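이사 후 두 달, 물건 줄이기 기록

2024.10.04

그날그날 메모장에 적어 둔 것을 옮긴다. 집은 25년 된 복도식 아파트고, 방은 2개다. 전에 살던 집보다 수납장이 훨씬 적다. 이사 견적을 받을 때 짐이 많다는 말을 들었는데 그때는 흘려들었다. 막상 들어와 보니 현관 앞에 쌓아 둔 상자가 일주일 넘게 그대로 있었다.

처음에는 수납장을 더 사려고 했다. Groline 선반을 장바구니에 넣어 두고 며칠 고민했다. 그런데 벽 길이를 재 보니 선반을 놓으면 베란다 문이 반만 열린다. 결국 선반은 빼고 물건을 줄이는 쪽으로 정했다.

제일 먼저 한 일은 목록 만들기였다. 스프레드시트에 물건 이름, 둔 곳, 마지막으로 쓴 때를 적었다. 옷과 식기는 빼고 455개가 나왔다. 케이블이나 건전지 같은 것은 한 봉지를 하나로 쳤다. 입력하는 데 저녁 시간을 꽤 썼지만 다시 하라고 해도 목록부터 만들 것 같다. 같은 물건이 어디에 또 있는지 그제야 보였다. 줄자가 세 군데에서 나왔고, 손톱깎이는 방마다 있었다.

버리는 기준은 단순하게 잡았다. 작년 2월 이후로 한 번도 안 쓴 것은 일단 내놓는다. 겨울에 쓰는 물건이 억울하게 걸리지 않게 하려고 2월로 잡았다. 예외는 서류와 공구뿐이다. 추억이 있는 물건은 따로 모아 두고 맨 마지막에 보기로 했다. 처음부터 앨범을 펴면 그날은 아무것도 못 한다.

책은 생각보다 쉬웠다. 도서관에서 빌릴 수 있는 책은 거의 다 팔았다. 밑줄을 그은 책은 매입이 안 돼서 폐지로 냈다. 전공 서적은 개정판이 나온 지 오래라 받아 주는 곳이 없었다. 요리책은 자주 보는 쪽만 스캔하고 내놓았는데 이건 조금 후회한다. 부엌에서 휴대폰 화면을 보며 요리하는 게 생각보다 불편하다.

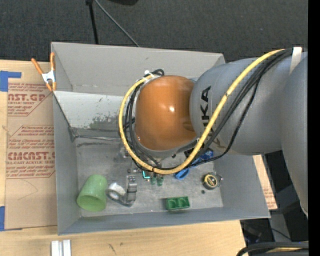

옷은 계절별로 나눠서 했다. 여름옷부터 시작했는데 막 입던 옷이라 판단이 빨랐다. 목이 늘어난 티셔츠는 전부 걸레로 잘랐다. 한 번에 너무 많이 잘라서 지금은 걸레가 남는다. 겨울 외투는 아직 손을 못 댔다. 한 철 입어 보고 정할 생각이다. 옷걸이는 한 종류로 맞췄다. 돈이 들었지만 옷장 문이 걸리지 않고 닫힌다.

부엌은 제일 오래 걸렸다. 반찬통 뚜껑이 짝이 안 맞는 게 많았고, 선물로 받은 Kamath 전기 그릴은 상자도 뜯지 않은 상태였다. 그릴은 중고로 올린 지 이틀 만에 나갔다. 가격은 검색해서 나온 것 중 제일 낮은 금액에 맞췄다. 오래 들고 있는 것보다 그날 나가는 편이 낫다고 생각했다. 냄비는 2개만 남겼다. 손님이 오면 모자라겠지만 우리 집에 손님이 오는 일은 드물다.

중고 거래를 하면서 알게 된 것도 적어 둔다. 사진은 낮에 창가에서 찍는 게 낫다. 흠집은 처음부터 적는다. 안 적었다가 현관 앞에서 값을 깎아 준 적이 한 번 있다. 부피가 큰 물건은 엘리베이터 점검 시간을 확인하고 약속을 잡아야 한다. 책상을 팔 때 이걸 몰라서 사는 분이 한참 기다렸다.

안 팔리는 것은 기부했다. Stirkstead 나눔가게는 방문 수거를 해 주지만 예약이 2주 뒤까지 차 있어서 직접 들고 갔다. 가전은 안 받고, 그릇은 짝이 맞아야 받는다. 기부 영수증은 이메일로 왔다. 연말정산 폴더에 넣어 두었다.

대형 폐기물은 구청 앱으로 신고했다. 의자와 협탁은 품목이 달라 수수료도 따로 붙는다. 신고 번호를 종이에 적어 붙이고 내놓으면 된다. 비 예보가 있어서 나는 비닐로 한 번 덮고 테이프를 붙였다.

새로 산 물건도 있다. Grarnar에서 나온 현관용 걸이를 하나 달았다. 가방과 우산을 걸어 두니 의자 위에 뭘 올려놓는 일이 줄었다. 나사로 고정하는 제품이라 벽이 석고보드면 앙카를 따로 사야 한다. 우리 집 현관은 콘크리트라 드릴을 빌려서 뚫었다. 먼지가 많이 나니 신발을 먼저 치우고 하는 게 좋다.

앞으로 할 일은 베란다 창고와 서류다. 서류는 보험 약관부터 볼 생각이다. 보험사 홈페이지에서 약관을 내려받을 수 있으면 종이는 버리려고 한다. 가전 설명서도 같은 방식으로 정리한다. 보증서는 남긴다. 베란다 창고에는 전 주인이 두고 간 타일이 있는데, 욕실 타일과 같은 것인지 대 보고 나서 정하겠다.

다음 글에는 창고 정리한 내용을 올린다. 스프레드시트 양식은 항목 이름만 조금 고쳐서 그때 같이 올리겠다.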